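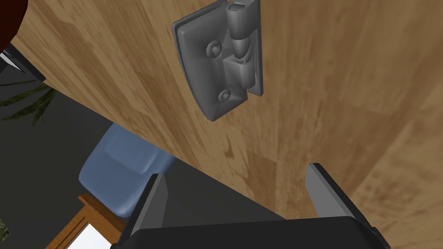
Unit 2: Warming Up Before Strength Work

Search this site Search
4 min read

Course notes, Quintanilla Fitness Program. Instructor: Hedvig Tveit

A warm-up has to raise your heart rate and take the joints through the range you plan to load. Long static holds can wait until after the session.

General phase
Five minutes of easy rowing, cycling or brisk walking. You should be able to talk in full sentences. If the gym is cold, as it usually is in January, go a little longer.

Specific phase
Do the first lift of the day with an empty bar, then add weight in small jumps. Keep the reps low — the aim is practice, and you should not be tired when the working sets start.

Common errors
- Skipping the lighter sets when short on time
- Resting too long between the warm-up and the first working set
- Using the same routine for squats and overhead presses

For next class
Read Fionnuala Lenihan's chapter on shoulder preparation. Write up two warm-ups of your own, one for lower body and one for upper body, 500 words in total. Hand them in at the start of class.

2 comments 3814 shares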